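Ticket 133: Heating in small office cuts out after a few minutes
Product: Nasgate room thermostat with Dumlow radiator valve
Opened by: Matěj Hájek
Date opened: 22 December 2018
Status: Waiting for customer

Description of the problem

Good morning. I have a problem with the thermostat in the small office on the first floor. I set it to 19 degrees, the radiator becomes warm, and then after five minutes the valve closes again. The display still says that the room is calling for heat. In the other rooms everything works as it should. I already changed the batteries in the valve, but the fault is the same.

Error code on the thermostat: E5. I did not find this code in the printed manual.

Reply from Paloma Boateng, support

Hello Matěj, thank you for the clear report. E5 means that the thermostat lost contact with the valve. Please try the following and write the result under each step.

1. Take the valve head off and press the metal pin with your thumb. It should move in and come back by itself.
Result: The pin moves well. It is a little stiff at the start.

2. Put the valve head back and run the adaptation (hold the middle button until "Ad" is shown).
Result: Done two times. The first time it stopped with E5, the second time it finished.

3. Delete the valve from the thermostat and pair it again, with both parts in the same room.
Result: Paired. The heating stayed on for 40 minutes, then E5 came back.

4. Tell us where the thermostat is placed.
Result: It is on the wall in the corridor, next to the door of the office. The room itself is small, with grey walls and a white desk in the corner.
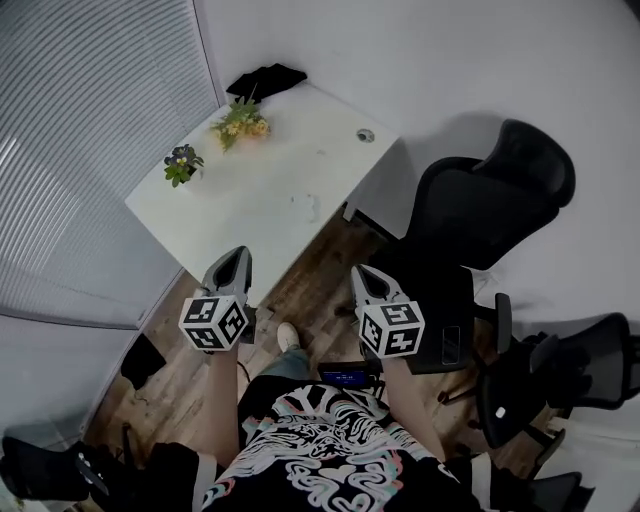
5. Move the thermostat inside the office for one night, on its table stand, and keep it away from the radiator.
Result: I will do this tonight and write again on Monday. Please do not close the ticket before then.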